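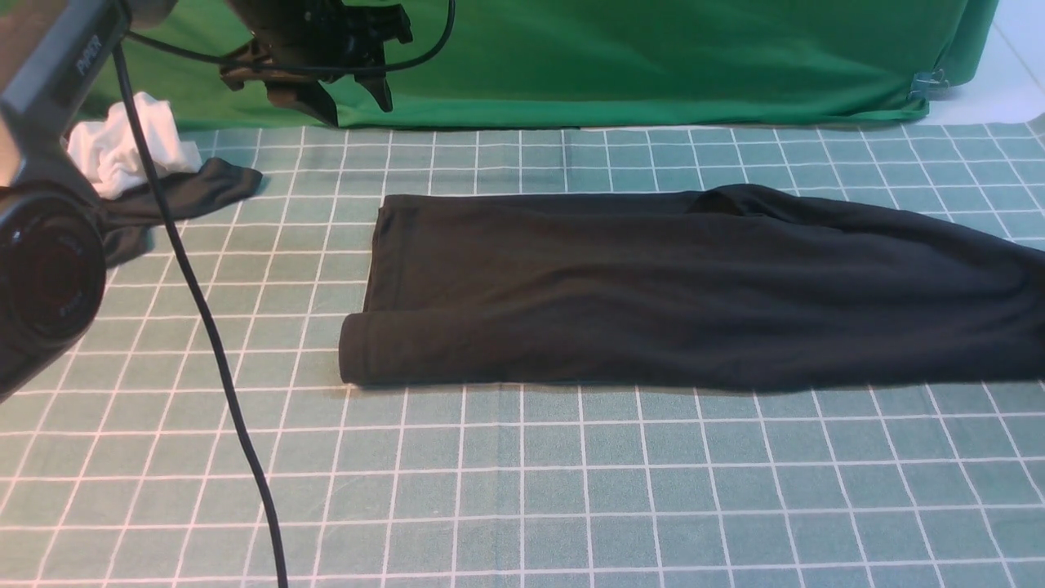 One participant in the Histley group objected that a fold is only as good as the next person's patience, and that a sorting table should be judged by what reaches the shelf. We took the remark seriously. The earlier version of our protocol scored each garment on the table and stopped there. The version reported in this section also scores the garment after it has been carried to the shelf and set down.

4.2 Folding dark knitwear on a ruled surface

Long, soft garments gave the most trouble in the pilot sessions at Nokitthorpe. A cotton shirt has seams, a collar and a button band, and most folders use these to find the middle. Leggings, jersey pants and long knit sleeves offer much less to go by. When the cloth is black, the few landmarks that do exist are hard to see, and a fold that looks square from one side of the table can be well off when it is opened again.

We compared folding on a plain table with folding on a table covered by a gridded mat. The grid was meant to serve as a straight edge. Participants were told to lay the garment lengthwise, parallel to one set of lines, and to bring the lower edge of the cloth to a line and keep it there. They were not told how many folds to make or which end to start from. The garments came from the Barua donation stream and had been washed and dried before the session. We did not iron anything.

Each participant folded 60 garments over two sessions, split evenly between the plain table and the mat. Light and dark items were mixed. The order was fixed in advance, so that a dark item never followed more than 2 others of the same kind.

Three things were recorded for each item: the straightness of the lower edge, the straightness of the upper edge, and whether any layer had bunched inside the fold. The third was judged by pressing a flat hand along the strip. Small surface wrinkles were ignored at this stage – they are a property of jersey as much as of the person folding it.

The lower edge improved on the mat for nearly all participants. The upper edge did not improve to the same degree. The usual pattern is shown in Figure 4: a black garment folded to a long strip, with its lower edge fairly straight along the grid and its upper edge slightly uneven, and with a lump near the upper edge where one layer overlaps another. Participants attended to the edge nearest them and let the slack travel away. By the time they reached the far side, the extra cloth had nowhere to go and gathered into a ridge.

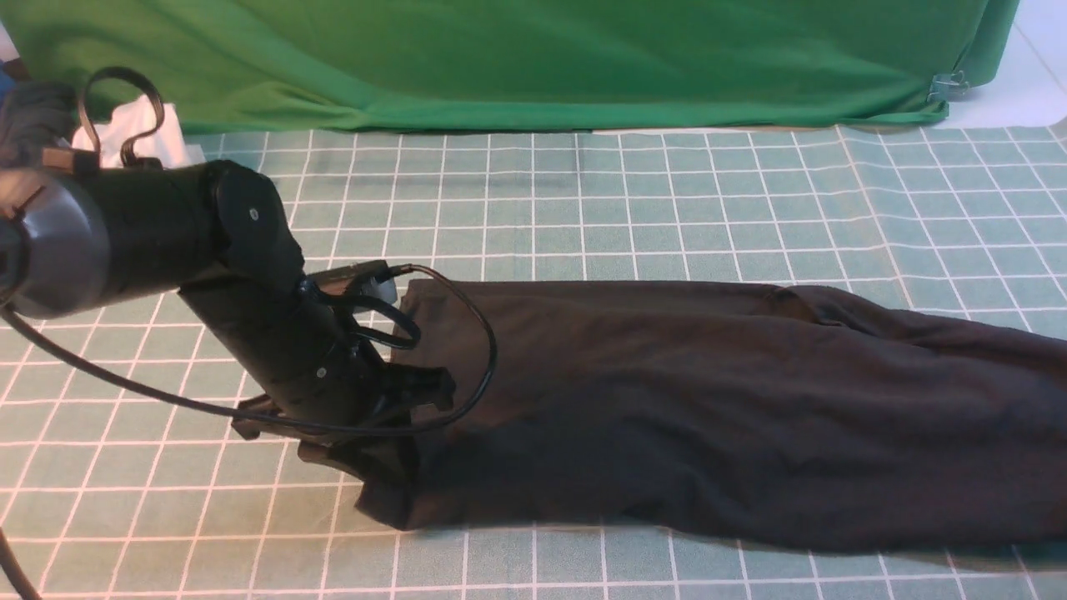

Smoothing before the first fold reduced this, but only when it was done from the center outward. Several participants smoothed from one end to the other, as one would with a bed sheet, and this moved the slack along the length of the garment without getting rid of it. The bunching then turned up near the far end. On the plain table the same habit produced a strip that curved, and the curve was often missed until the item was placed on a stack.

Figure 4. Dark garments laid lengthwise on the gridded mat. First view: garment folded to a strip, with a rolled-over fold at the left end. Second view: dark garment with wrinkles and a raised ridge along the upper edge.

The rolled end deserves a short comment. We had expected participants to finish with a flat fold, since the Irska shelving guide asks for one. Many turned the end over loosely and left it rounded. Asked afterward, they gave two explanations. Some said a rounded end was easier to pick up. Others said that pressing it flat pushed the layers apart and spoiled the strip. We left the rounded ends in the data and scored them as complete.

Shelf scores were lower than table scores in both conditions. Most of the loss came from carrying. A long strip held at one end sags in the middle, and the layers slide over each other on the way. Participants who made one more fold across the strip before lifting it lost very little, even when their edges had been poor to begin with. The Histley objection is therefore partly upheld: the mat helps with the edge, but the shape of the finished bundle matters more once it leaves the table.

Two limits should be noted. The mat we used was pale green with white lines, and the contrast between those lines and the ground is modest. It was good enough against black cloth and less good against light cloth, where some participants said they stopped looking at the grid. A mat with dark lines might give a different result for white towels and shirts. We have not tested one.

The second limit concerns length. Full-length garments could run past the working area in front of the participant, and the end that lay farthest off was handled least. We asked participants to shift the garment toward them and square it again before continuing. Some did so every time, and some only when reminded. Items folded after a reminder were kept in the analysis but are marked separately in Table 5.

4.3 Stacking and retrieval

Stacks were built from the same garments at the end of the second session. Participants placed each folded item on an open shelf, with dark and light items in separate stacks, and were then asked to remove one named item from the lower half without taking the stack apart.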